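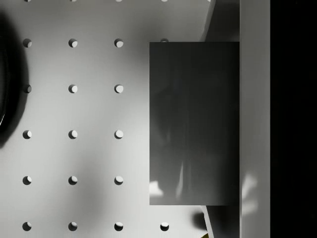

How far apart should I start my leeks? I have 65 seeds left from March and a bed in Ramton that gets decent sun. A neighbor swears by an even square grid, like the holes in this gray board, but my old book says long rows. I'd hate to waste them, bless them!

Edwood Gardener
Oh, I do love a leek question! Go with rows, six inches between plants, so you can get a hoe down the middle and pull soil up around the stems as they grow. 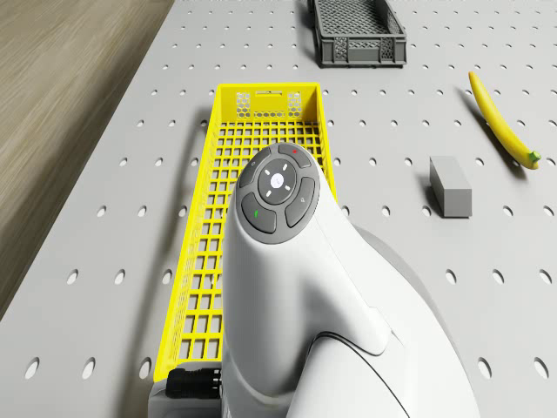 Do that every couple of weeks and you'll have lovely long white shanks by fall.

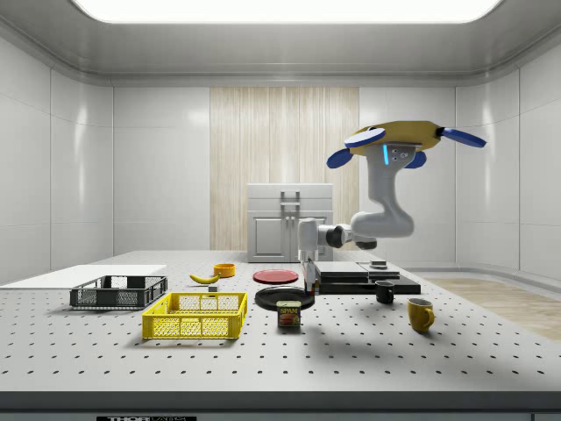 Posted by kettani_plot on 11/9/19
Grid works fine for me. I had almost 100 in one bed.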